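How to steam ready-made buns in an electric steamer

Plain white buns from the freezer cabinet are easy to steam, but they split, stick or go soggy if the pot isn't set up properly. These instructions are for a small electric steamer with a steel pot, a perforated tray and a glass lid. Ours is rated at 800 watts. If yours is a stovetop steamer, use a medium heat and keep an eye on the water.

What you need

Frozen or chilled plain buns (we buy the Nygård ones, sold loose at the shop in Rotbridge)
700 ml of cold water
Baking paper, or a little oil for the tray
A plate
Tongs
A folded cloth or pot holder

Setting up

Stand the base on a level table, away from shelves and wall cupboards. Leave enough room on one side for the lid to lie flat and on the other for the plate. Put both in place before you switch on. You don't want to be looking for a plate with hot buns in the tongs.

Pour the water into the pot and check that it stays well below the tray. If it comes up through the holes, tip some out. Fit the tray and see that it sits flat all the way round.

Steaming

1. Put the lid on, turn the knob to high and wait for a steady stream of steam from under the lid.

2. Switch off at the knob and lift the lid away from you. Oil the tray lightly, or put each bun on its own square of baking paper. One big sheet covers too many of the holes.

3. Place the buns on the tray with a gap of 2 cm between them. They swell.

4. Put the lid back and turn the knob to high again. Chilled buns take 8 minutes and frozen ones 14. Leave the lid shut during this time.

5. Switch off and wait two minutes before opening. If the lid comes off straight away the tops can wrinkle.

6. Lift the lid, tilt it so the drips run off at the side, and lay it on the table.

7. Move the buns to the plate one at a time. Hold them low down on the sides and don't squeeze. Leave a little space between them or the skins will stick together and tear. 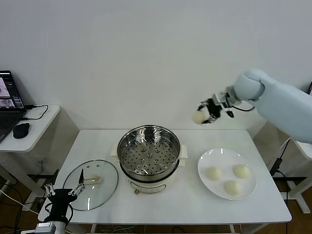
Steamer open, lid to one side, buns on the plate.

If you are doing a second batch, top up with hot water from the kettle.

Clearing up

Unplug the base and let everything cool. The tray and lid can be washed in the sink with washing-up liquid. Dough in the holes comes out with a Dallix bottle brush, or any small stiff one. Never put the base in water. Wipe the table last, with a damp cloth and then a dry one.

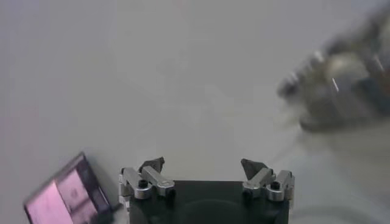

One reader writes that fourteen minutes was too short for the larger Hisell buns, which were still cold in the middle, and that seventeen did it. The same reader lines the tray with cabbage leaves in place of paper and says they work just as well, as long as the leaves are torn small.

We haven't tried the cabbage. For bigger buns, open one up before you serve the rest, and steam them a few minutes more if the centre is doughy.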